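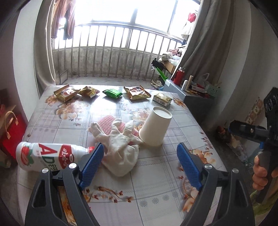
3.2 Small things on large surfaces

We came to this part of the study a little sideways, having planned in June to write only about kitchens, and it was the snack packets that changed our minds. In a small home, the things people eat from and the things they wear or sleep on have a way of sharing the same flat places, and anyone who has tried to tidy such a room will know how slowly it goes. A bottle can be stood up again in a moment, but a soft foil bag has no proper base, and a cloth that has been dropped in a bunch has to be shaken out before it can even be called put away.

For the Ornwood survey we asked 100 households to keep a simple diary of what they cleared, and where they put it afterward. The Wornis checklist, which we had borrowed from earlier work and were rather fond of, sorted everything by room, and it served us poorly as soon as bedding entered into it. We went over to the Sampaio grouping instead, which goes by how a thing behaves when you pick it up: stiff, soft, or likely to spill. Cups and bowls sit in the first group, cloths and bags in the second, and open food in the third (a good many entries could have gone in 2 groups, and we let them).

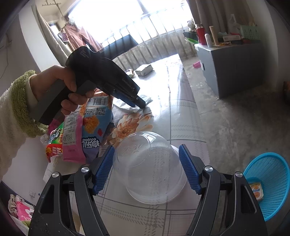

Figure 2. Tabletop with a clear plastic bowl turned upside down, snack packages, and a crumpled white plastic bag on a flowered plaid cloth.

Bowls and cups were a pleasure to code, I must say, and the diaries agreed about them almost everywhere. Packaging was another matter. Of the 500 entries we kept, the longest and crossest were nearly all about bags, and whether a crumpled one counts as trash or as something to be saved for later is a question on which families plainly differ. We left the decision to the diary keeper and return to it in the next section.

Contact the Udon editorial office | © 2012 Udon Papers | Back to top
Shares 2 | Comments 2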